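Ticket 469 – Foam inserts do not fit the gift box
Opened: Saturday, April 13, 2024
Category: Packing material
Status: Waiting for supplier

Problem
I ordered the small gift set packing from Dundberg in March. The box is fine, but the foam inserts are too thick. When I put the plush toy and a block together, the lid stays open by 2 cm.

What I tried
1. Turned the block on its side. The lid closes, but the toy is pressed flat at the ears.
2. Used the sponge in place of the block. It is too soft and the box bends when I lift it.
3. Took out the food bar. Then everything fits, but the bar is part of the set, so I can not leave it out.
4. Tried the hexagonal piece under the stuffed apple. This is the best until now – the apple sits still and its little chain does not scratch anything.

I repeated step 4 with 6 boxes and the result was the same each time.
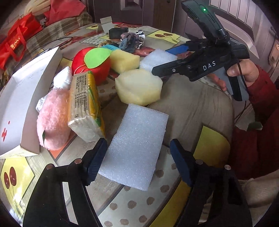

Hettiarachchi

The white blocks are the ones I mean. The cream piece with six sides is the one from step 4.

My questions
Can Dundberg send the same white foam in a thinner cut? If not, can I order only the hexagonal pieces? I don't need new boxes.

Update, same day, evening
Support wrote that the thinner cut exists and they are checking the stock. I keep the ticket open until the samples are here.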